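Why do we put things on tables?
A Fonside page for younger readers
Written by Sivaprasad Poojary. Last checked June 11, 2018

Look round any home, classroom or workshop and you will find a table. It may have a bowl on it, or a cup, or some things that somebody put down and forgot. A table is one of the simplest pieces of furniture there is. It is a flat top held up at a height that suits the people using it. 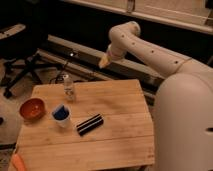
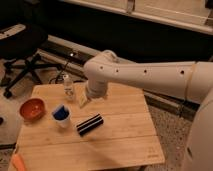

A red-orange bowl and a white cup with blue inside, on a wooden table.

The flat part is called the tabletop. It has two main jobs. It has to be strong enough to carry whatever you put on it, and it has to be level. Level means that it does not slope one way or the other. If you put a marble on a level table and let go gently, it should stay where it is. If it rolls off, the table is sloping, or perhaps the floor is.

What is a tabletop made from?

Tabletops can be made from wood, glass, metal, stone or plastic. Wood is used a great deal. It is strong for its weight, it can be cut with ordinary tools, and it does not feel cold to lean on.

A tree trunk is round and a table is flat, so the wood has to be sawn into long flat pieces called planks. Most trees are not wide enough to give one plank as big as a whole table. The furniture maker lays several narrower pieces side by side and glues their edges together. The line where two pieces meet is called a seam or a joint. On a well-made table you can see the seams but you can hardly feel them with your finger.

Bamboo is used for tabletops as well. Bamboo looks like a tree when it is tall, but it is a kind of grass. Its stems are hollow, so they are cut into thin strips and the strips are pressed and glued together to make boards.

What are the streaks in the wood?

The streaks are called the grain. A tree grows a new layer of wood under its bark. In many trees, the wood that grows in spring is paler and the wood that grows later in the year is darker. When the trunk is sawn along its length, the layers show up as light and dark lines. No two planks have exactly the same lines.

At Herkberg, where I learned to make furniture, we had to sort planks by their grain before we were allowed to glue anything. My first table was made from 10 strips of beech. I put one of them in the wrong way round and it has bothered me ever since, though visitors to the Poojary kitchen never mention it.

Why doesn't everything fall over?

Some things stand up easily and some do not. It depends on two things: how wide the bottom is, and how high up most of the weight is.

A bowl is low and wide. You can give it a small push and it will slide or rock a little and then settle. A cup is taller and narrower than most bowls, so it tips more easily. A bottle is taller again. An empty plastic bottle is also very light, and a knock from your sleeve can be enough to send it over.

There is a point in every object called the centre of gravity. You can think of it as the middle of all the weight. As long as this point stays above the base, the object will rock back and stand up again. When it moves out past the edge of the base, the object falls.

A block lying on its largest side is very hard to knock over. Most of it is already as low down as it can get.

Try it yourself

You will need a plastic bottle with a lid, a plastic cup, a plastic bowl, a ruler and a table. Ask before you use water indoors, and keep a cloth nearby.

Stand the empty bottle on the table. Push it slowly with the end of the ruler, near the top. Watch how far it leans before it falls.

Now push it near the bottom. It will probably slide along the table and stay upright.

Pour in water until the bottle is a quarter full and put the lid on. Push near the top again. You should find it harder to tip. The water is at the bottom, so the centre of gravity is lower than it was.

Do the same with the cup and the bowl. Write down which one was hardest to tip over.

Andov Primary School tried this in March with a class of 28 children. Before they began, 13 of them thought that a completely full bottle would be the hardest to tip. A full bottle is heavy, so it does need a good push. But its weight goes all the way up to the top, and it does not have to lean as far as a quarter-full bottle before it goes over. Several children changed their minds after testing it, and one group wanted to do it again with sand.

Looking after a wooden table

Wood can soak up water. If a puddle is left on it, the wood may swell, and when it dries it may leave a pale ring. Wipe up spills soon after they happen.

Very hot dishes can mark the surface too. Put a mat under them.

Wipe crumbs off with a soft cloth. A rough scrubbing pad can leave scratches, and scratches across the grain show up more than scratches that run along it.

Put cups and bottles away from the edge, where elbows are less likely to reach them.

Words to remember

Tabletop: the flat upper part of a table.
Plank: a long flat piece of sawn wood.
Seam: the line where two pieces are joined.
Grain: the pattern of lines in wood.
Level: flat, with no slope.
Centre of gravity: the middle of an object's weight.

Next page: Why do some chairs wobble?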